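Lekura 탁상용 곡물 제분기 Mazza 2

제품 안내 / 사용 방법 / 관리 / 배송

Lekura 제분기 Mazza 2는 가정과 작은 빵집을 위하여 만든 탁상용 맷돌 제분기입니다. 밀, 호밀, 보리, 테프, 쌀, 말린 옥수수를 갈 수 있습니다. 저는 이 제품의 설명을 쓰고 있는 Mahlet Demissie입니다. 한국어는 저의 모국어가 아니므로, 이해하기 어려운 문장이 있으면 문의란에 남겨 주십시오. 고쳐 쓰겠습니다.

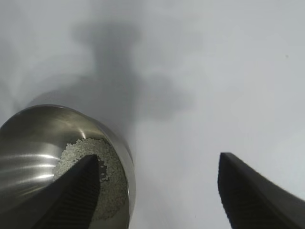
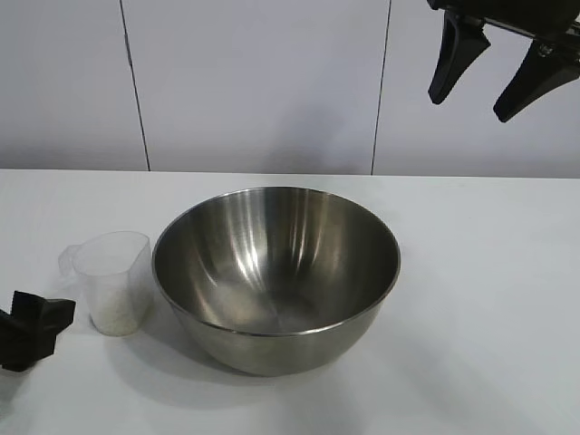
작업대 위의 스테인리스 용기

맷돌에 대하여

맷돌은 세라믹과 커런덤을 섞어서 구운 것이며, 위짝과 아래짝 두 개로 되어 있습니다. 위짝은 고정되어 있고 아래짝이 회전합니다. 돌의 홈은 Zumden 공방에서 한 짝씩 손으로 마무리합니다. 그래서 같은 모델이라도 홈의 깊이가 아주 조금 다를 수 있습니다. 이것은 불량이 아닙니다.

새 제분기에는 돌가루가 남아 있을 수 있습니다. 처음 사용하기 전에 쌀 두 컵을 가장 굵은 단계로 갈고, 그 가루는 버려 주십시오. 다음에 다시 한 컵을 중간 단계로 갈아서 가루의 색을 확인합니다. 회색이 보이면 한 번 더 반복합니다.

굵기 조절

몸통 위쪽의 고리를 돌려서 굵기를 정합니다. 눈금은 30단계입니다. 숫자가 작을수록 가루가 곱습니다. 반드시 모터가 돌고 있을 때 고운 쪽으로 돌려 주십시오. 멈춘 상태에서 고운 쪽으로 돌리면 두 돌 사이에 낀 곡물 때문에 모터가 시작하지 못합니다.

저희가 자주 쓰는 단계는 다음과 같습니다.

케이크와 과자용 밀: 3에서 5
식빵용 밀: 6에서 8
호밀빵: 9에서 12
인제라용 테프: 2에서 4
죽을 위한 보리: 18 이상
옥수수: 먼저 24로 갈고, 그 다음에 10으로 다시 갈기

테프는 알갱이가 매우 작습니다. 호퍼에 한꺼번에 많이 넣으면 너무 빨리 내려가서 덜 갈린 것이 섞입니다. 동봉한 테프용 깔때기를 끼우면 내려가는 속도가 느려집니다. 이 깔때기는 Hawi Weldu 씨의 제안으로 이번 모델부터 들어갑니다. 이전 모델을 쓰시는 분은 따로 구입하실 수 있습니다.

갈면 안 되는 것

기름이 많은 씨앗(참깨, 아마씨, 해바라기씨)은 넣지 마십시오. 돌의 홈이 막힙니다. 만약 실수로 넣었다면, 마른 쌀을 굵은 단계로 갈면 대부분 빠집니다. 젖은 곡물, 씻은 뒤에 충분히 말리지 않은 쌀, 굵은 소금, 향신료도 권하지 않습니다. 커피는 갈 수 있지만 냄새가 오래 남습니다.

곡물이 말랐는지 확인하려면 한 알을 숟가락으로 눌러 보십시오. 딱 소리가 나며 깨지면 갈아도 됩니다. 납작하게 눌리면 아직 습기가 있습니다.

청소

물로 씻지 않습니다. 고리를 끝까지 풀어서 위짝을 들어 올리고, 함께 드린 솔로 홈을 털어 주십시오. 매일 쓰는 경우에도 한 달에 한 번이면 충분합니다. 나무 몸통은 마른 천으로 닦습니다. 여름에 오래 사용하지 않을 때는 호퍼를 비우고 뚜껑을 열어 두는 것이 좋습니다. 곡물나방은 남은 가루를 좋아합니다.

사양

몸통: 너도밤나무, 식물성 기름 마감
호퍼 용량: 밀 기준 1,126 g
굵기: 30단계
구성품: 본체, 솔, 테프용 깔때기, 설명서
보증: 모터와 맷돌 2년

사용하신 분의 글

"호밀을 갈 때 전에 쓰던 제분기보다 소리가 낮습니다. 그래도 아침 일찍 쓰기에는 큽니다. 저는 저녁에 갈아 놓습니다." Guðlaug Vigfúsdóttir

"옥수수를 두 번 갈라는 설명을 처음에는 읽지 않았습니다. 한 번에 곱게 갈려고 하니 모터가 멈추었습니다. 설명대로 하니 잘 됩니다." Obadia Masanja

배송과 부품

주문은 Dosteck 창고에서 나갑니다. 지난해에는 대략 3,791대를 보냈고, 9월과 10월에 주문이 가장 많았습니다. 햇곡식이 나오는 때에는 며칠 더 걸릴 수 있으니 양해를 부탁드립니다.

교체용 맷돌은 한 쌍으로만 판매합니다. 한 짝만 바꾸면 면이 서로 맞지 않습니다. 돌이 닳았는지 잘 모르시겠다면, 5단계로 간 밀가루를 조금 봉투에 담아서 수리 담당 Abenezer Yilma 앞으로 보내 주십시오. 가루를 보고 답을 드립니다. 봉투에 곡물의 종류와 사용한 단계를 꼭 적어 주십시오.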